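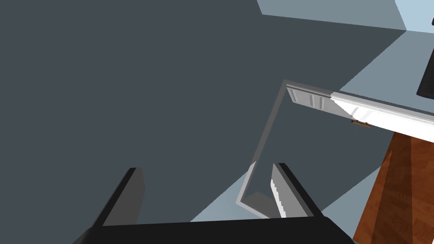 Wrist view from the Zerkunside simulator, gripper open near a handled white panel.

The arm is the easy part. Ask anyone at Tramero, the small software shop behind a planner called Wiltuletti, and they'll steer you off hardware in under a minute. What they want to talk about is tilt.

A camera bolted to a wrist never sees a room straight. Walls turn into ceilings. A cabinet edge comes in on the diagonal, and the perception code has to say which line is a door and which is just light falling on a wall. Shadows fool it. So do plain gray surfaces, there's nothing on them to grab on to.

So they render. 455 room layouts at last count, lighting shuffled on every run, all day and most of the night.

Handles get the most attention. Small, thin, easy to lose at a shallow angle. In one view a pair of bar handles sit on facing panels, one coppery and catching the light, the other nearly black. Same kind of part, near enough. An early build in March found the bright one and skipped the dark one 40 times in a row.

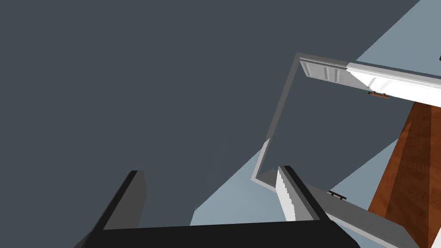
Planning around what you can't see

The fix was slower then anyone hoped. Wiltuletti now keeps a running guess of where each panel edge goes after it drops out of view, and the planner treats that guess as solid. Costs about 51 milliseconds a step. Too much, some on the team say. Others would pay double for fewer scraped fingers.

Clutter is the other headache. Red rounded thing over a pale collar, short blue cylinder hanging below it, weathered wood behind. Is that one object or three? The segmenter changes it's mind as the wrist moves, and the grasp score jumps with it.
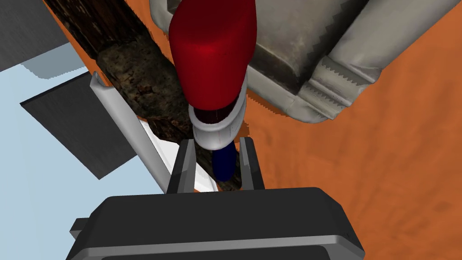

Chaimongkol Motion Software Group

The group shares the simulator and writes the replay tool, which lets a programmer stop a run, step back, and see what the planner believed at that moment. Plain gray window, ugly fonts. Everyone uses it. A new version is due in September, with side by side runs and, finally, an undo key.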